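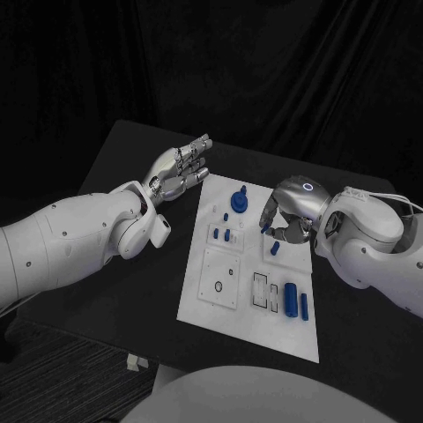

一家试用单位的工程师在反馈里写道，以前换一种零件就要重新示教一遍，现在改一份任务文件就能接着跑，最费时间的反而是给零件起名字。Sindutier 于10月发布双臂装配规划软件 Boltska 的新版本，这条反馈来自发布前的试用阶段。

Boltska 面向小型零件的抓取、摆放与插装，由感知、规划和控制三个模块组成。新版本的改动集中在感知模块。透明亚克力件在白色底板上边缘很弱，旧版常把它们与底板混在一起。新版在深度数据缺失的区域改用多视角轮廓估计位姿，再把不确定度交给规划模块，由后者决定直接抓取还是先换一个角度再看一次。

内部测试使用蓝色塑料轴销、齿轮和透明底座等零件，共执行2,735次抓取与插装，其中283次触发了重新观察。测试记录连同失败案例随版本一并提供，用户可在回放工具中逐帧查看指尖位置、规划轨迹和当时的位姿估计。

规划模块现在为两条手臂统一分配工作区。一侧手臂持件时，另一侧可在板外等待，也可提前移向下一个零件。对于横倒的圆柱件，软件会先计算扶正动作，再安排插入。每次规划的时间上限默认为300毫秒，超时后沿用上一条可行轨迹并降低速度。控制模块的力控回路运行频率为1,000赫兹，接口与上一版保持兼容。

任务编辑工具 Ocampo 同步更新，支持导入已有的零件模型，并可在仿真中检查手臂之间的干涉。仿真场景库 Trurkow 新增多孔底板和矩形槽两类模板。

现有用户可通过原有授权升级，旧版任务文件打开时自动转换，原文件保留备份。新用户可向 Sindutier 申请试用，安装包内附中文手册和示例任务。多指手的接触模型仍为测试功能，默认关闭，需在设置中手动启用。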